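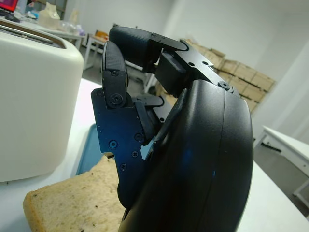

What happens when a robot comes to work in the kitchen?

Maybe you have seen a robot in a film. It walks, it talks, and sometimes it wants to rule the world. The robots which people use at work are much more quiet. Many of them are only an arm with a hand at the end.

At Premside, a company that cooks breakfast for schools, one such robot is learning to make toast. The workers call it Stikari. Every morning the kitchen must prepare 511 slices of bread, and before, people did all of it by hand.

Why is toast difficult?

For you it is easy to pick up a slice of bread. You don't think about it. But bread is soft. If a robot hand presses too hard, the slice gets a hole. If it presses too little, the slice falls on the floor. The slot of a toaster is also narrow, so the hand must turn the bread to the right angle before it lets go.

A robot hand has fingers with joints, like yours. The ends of the fingers can be covered with a rough material, which helps them to hold things. Small motors do the job of your muscles.

Who teaches the robot?

Rok Mujić has worked in the kitchen for 16 years. Now he spends a part of his day with Stikari. He shows it how to do the movement, watches it try, and corrects it. "In the first week I was a little afraid for my job," he says. "Now I am more like a teacher, and my pupil is very slow."

Do people lose their work?

This is a serious question, and the answer is not the same in every place. In some workplaces a robot takes over tasks and fewer people are needed. At Premside all the workers stayed, but their days changed. Prys Beddoe used to stand at the toasters for 3 hours each morning. Today she plans the menus and checks that the food is safe for children with allergies. She likes the new work, but she misses talking with the others at the toasters - it was the best time for jokes.

Words to know

Automation: when a machine does a task that a person did before.
Joint: a place where two parts meet and can bend, like your knee.
Motor: the part of a machine that makes it move.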